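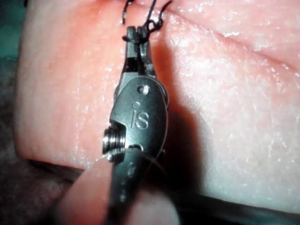

Hortensia Gaete asked whether her son, who is 6 and has finished last in every kart race since August, should stay in the cadet class at Abernathy or try somewhere gentler. He doesn't mind being last. She does, a bit. The other dads have tyre warmers and opinions, and she has a second-hand Fuvex chassis and a flask.

2 answers

Stay put. Last at Abernathy is a respectable place to be, I held it for two seasons. Check the gearing before you blame the driver. If he's on the 63 sprocket that came with the kart he'll be screaming down the straight and going nowhere. Ask if anyone will lend you a smaller one for a morning. And take no advice from a man wearing a race suit who isn't racing.
Jalen Szabo, 12 January 2018
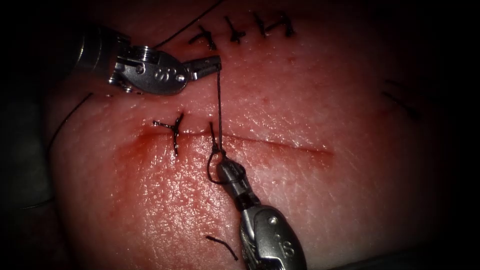
Myrtle Lindqvist reckons gearing is the last thing to touch and seat position the first. Ours was sitting so far forward he steered with his elbows in his ribs. We moved the seat back and he went from last to second last, and you'd have thought he had won at Monaco. Cirnden does a novice day with 5 short heats and no trophies, if you want gentler. The bacon rolls are poor.

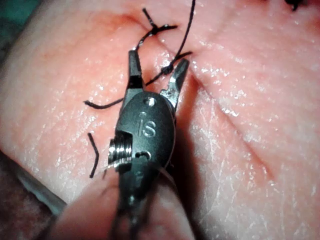
Closed incision with two black stitches tied at the upper end.

Comment from Lucinda Mercado: cirnden is shut till spring i think, ring first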